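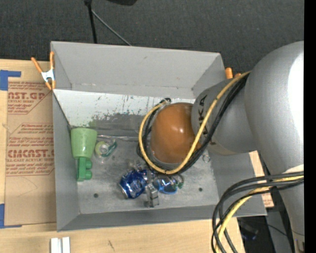 I've been sorting other people's leftovers for most of my adult life, first behind the bar at the Grimus and now in my own kitchen, and I still get it wrong. My old system was one bag under the sink and a vague sense of guilt. Then the town of Clidau switched to paid trash bags and I got serious very quickly (money will do that to me!). What I learned first is that a large gray bin with just a few things in it, a blue can on its side and a light green plastic cup among them, is a lovely sight, and that my bin has never once looked like that.

Cans are the easy part. They rinse in a second, they weigh nothing, and the machine outside the Koma supermarket takes up to 100 at a time, so I save them in the garage and make one noisy trip. Don't flatten them if your machine reads the label. I crushed 17 of them before I found that out, and I was very proud of my stomping, too.

Cups are where it all falls apart. I had always figured plastic was plastic, but the plant in Nordin only wants certain kinds, and the number is stamped on the bottom in print so small I have to carry the thing over to the window. A number 5 is fine where I live. Your town may feel differently about it, so check the list before you fill a whole bag like I did.

Then there are the clear odds and ends, the lids and trays and curly bits of packaging that come off of everything. I keep a shoebox for those on the counter and deal with them when it's full, usually with the radio on and a coffee going cold beside me.

My bag bill last year came to roughly 400, and I'd like to see it drop by March. The shoebox is already full again, so I'd better go find my glasses.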